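Three months of tidying up a wiki

2024-04-07

So I've become one of those people who edits a wiki in the evenings! Evex is a fan wiki for the old Midico adventure games (the ones set in Trestport, if you ever played them) and I only signed up in December to fix a spelling mistake. Then I clicked on the list of orphaned pages and, well, that was my winter sorted.

The first thing I learnt is that merging pages is much harder than writing them. The town of Rolland had 13 separate articles — one for the harbour, one for the inn, one for the inn's cellar, you get the idea — and most of them were two lines long. I put a note on the talk page suggesting we fold them into one, waited a fortnight, and got three replies, all of them perfectly nice and all wanting something different.

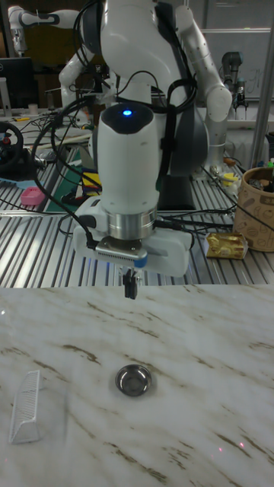 What I did in the end

I kept the harbour and the inn as pages of their own and turned the rest into sections, with redirects so the old links still work. It took me two evenings, mostly because I kept stopping to read things (the cellar page had a lovely footnote about a door that never opens, and I've kept it word for word).

I did break the town template along the way, and for a little while every page in the category said Rolland at the top, even the ones for Trestport. Sorry about that! It's fixed now, and I've learnt to use my sandbox first.

Next I want to have a go at the character pages, which are full of spoilers in the very first line. If you've got opinions on spoiler tags, my talk page is open.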